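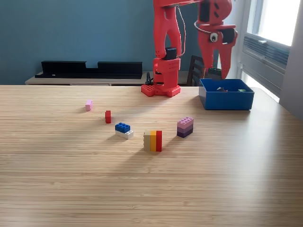 Figure 3. Toy bricks on the table and small pieces in the blue bin, Pradthorpe playroom study.

3.2 Materials and sorting task

The bricks came from a mixed tub bought second-hand in Ambaye. We washed them, threw out the cracked ones and kept 270 for the study. All were of the plain studded type. Wheels, windows and figures were set aside, as in the pilot sessions in April these drew most of the children's attention and little sorting was done.

Bricks were put out both singly and joined. Figure 3 shows single bricks in pink and red, a blue brick on a white one, three upright bricks side by side in tan, yellow-orange and red, and a purple stack running from light to dark. A shallow bin served as the tidying place at every session. We chose low, straight walls so that a seated child could see what was already inside.

Each of the 14 children did the task alone, with a parent in the room. They were asked to "put the bricks away" and given no rule about colour or size. We noted whether joined bricks were pulled apart before going into the bin or put in whole. A session ended when the child said it was finished, or after 12 minutes. Children who stopped early were not asked to go on. Scoring followed the Plunik tidying scale, leaving out the two items on shelves, which did not apply to our room.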